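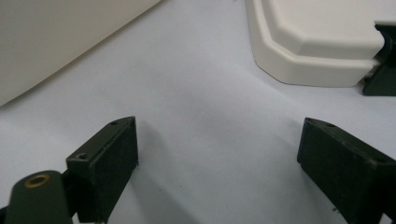
夹爪大大张开的样子,两指之间是空的。开始示教前先停在这个姿势。

用手持夹爪给工位录动作:换班前十分钟版

Plarorton 车间上了自动分拣之后,老师傅们的头衔从“装配工”变成了“示教员”,工资条没什么变化,洗手的次数倒是少了。下面是我们组现在的做法,新来的照着做就行。

第一步,清台面。螺丝、垫片、茶杯一律拿走。Roy Fothergill 干了大半辈子装配,头一回录动作就连带录下了挪茶杯,Kiani 控制器学得很认真。

第二步,张开夹爪,看两个指尖是否齐平。指边磨得发灰不要紧,松了才要紧。松了找工具间,别自己缠胶带。

第三步,从张开的姿势慢慢靠近零件,夹住,停一拍,抬起,放下,再张开。每种零件录8遍,走偏的那遍当场删掉,别留给下一班去猜。

第四步,存盘,在 Jaltow 系统里填零件号和自己的名字。名字必须填。Rhiannon Eynon 为这一栏跟主管谈了三回,理由很简单:机器学的是谁的手艺,总该有个地方写着。

第五步,试跑7遍,人站在黄线外。掉了一件就回到第三步。骂它可以,系统不收录声音。

关于排班:录动作算工时,从4月起写进了班表,每班最多124条,到数就停。手腕酸的提前换人,不用等到数。原来搬料的两个岗位并成了一个,另一个转去看报警灯。看灯听着清闲,坐过一个班的人都申请调回来。

常见问题:夹爪合不拢,先查指缝里有没有碎屑;动作回放忽快忽慢,多半是录的人赶着去吃饭,重录。

本页更新于7/2/25,打印版贴在工具间门背后,以门背后那张为准。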